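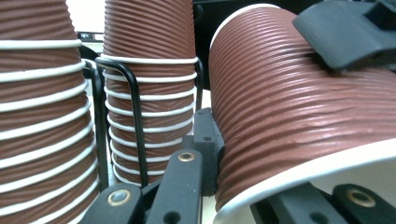
Brown ribbed paper cups, stacked one inside another.

Brinstead Workshop Notes: Keeping Small Scripts in Good Order

Members who use the shared computer for drawing charts or converting measurements are asked to follow the guidance below. It was drawn up by Harriet Strickland and Amirhossein Mazandarani.

Before altering a script that works, save a copy under a new name with the month at the end, for example chart-may. Do not overwrite the earlier copy until the new one has been run on the same figures and the two results compared.

Place all settings at the top of the file. Colours, line widths and the name of the data file should each appear once only. A value typed in several places will sooner or later be changed in one and missed in another.

Lines should be kept to 80 characters. The printer in the Brunlow room cuts off anything longer without warning.

When plotting a large number of curves, draw them all in pale grey and colour only the one under discussion. The temperature chart has 130 curves and could not be read until this was done. Labels should be placed at the end of the line they describe, and a separate key left out.

Remove code that is no longer called. The conversion script came down from 252 lines to fewer than half that number, and now opens without delay on the older machine.

Scripts that run unattended must write a short message when they finish. Long jobs may be left running on Saturday, provided a note with the owner's name is fixed to the screen.

Corrections to this page should be sent to Asabe Iyamu.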